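Play Kitchen Sorting Project: Final Report
Ellari Project Group, Asturport

When we started in January, our plan was to learn how toy kitchen things could be set out on a plain white table so that small children would find what they wanted without tipping everything over. We had read plenty about play corners by then, and we were (I admit) very excited to get our hands on the toys themselves!

Fruit came first, because fruit is what everyone reaches for. The banana and the orange half went out together with a blue dish and a green pot.

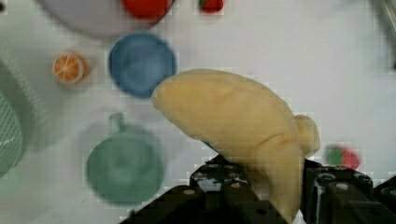

We gave each layout 12 minutes and scored it out of 100, and the scores wandered more than we had hoped. Layouts with food placed near the dishes did better than layouts with all the food in one corner -- a nice surprise for those of us who had argued for the corner, and argued for it at some length. Layout 3 was the one we liked best, with the cooking things to one side and the small foods spread among the dishes.

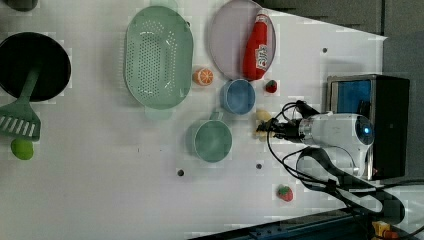

Figure 2. Layout 3, with the pan and slotted spatula at left, the colander beside them, and the ketchup bottle lying across its plate.

We would still like to try a smaller table.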